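4.2 Lamps, tables and the end of the day

Category: Shared Workspaces / Lighting and Furniture

We came to the desk lamp late in the study, and it soon became our favourite object. At Rostbridge the lamps belong to the room and go wherever someone wants more light, so a lamp's place at closing time says a good deal about how a table was used. Figure 6 shows the large workroom, with a lamp on a white table in the first picture and the ceiling lighting in the other three.

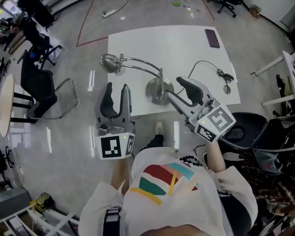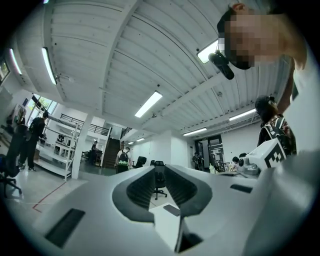
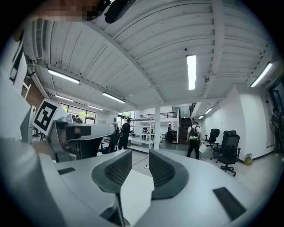
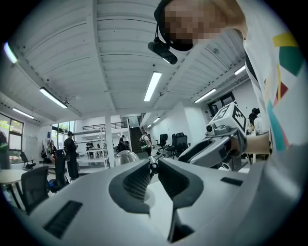 Figure 6. The workroom at Rostbridge: a table with its lamp, and the room's overhead lights.

Members at the second site, Clostard, were quick to question our interest. One reader of the draft wrote that a lamp left on a table is a kindness to the next person, and that putting every lamp back on a shelf each evening only means fetching it again in the morning. We think this is a splendid point — and it changed how we coded our notes. A lamp left standing with its cable coiled beside it is now recorded as "ready", while one with its cable trailing over the table edge is recorded as "left".

The difference turned out to matter a great deal. Over 11 weeks we logged 1,796 table checks at the 2 sites, using the Plurkeline sheet described in Section 3. Tables with a "ready" lamp were also more likely to be free of cups, paper and stray tape, and this held at both sites even in October, when the evenings drew in and the lamps were moved most often. Coiling a cable takes a few seconds, yet it seems to go hand in hand with a proper look over the whole table.

Overhead lighting had a quieter part. Members told us they rarely thought about the ceiling lights until they sat down to small, close work, and then they went looking for a lamp. Tambunan's scale of table comfort has no item for this, and we would love to see one added — our own wording is given in Appendix B.

2 comments | 11 shares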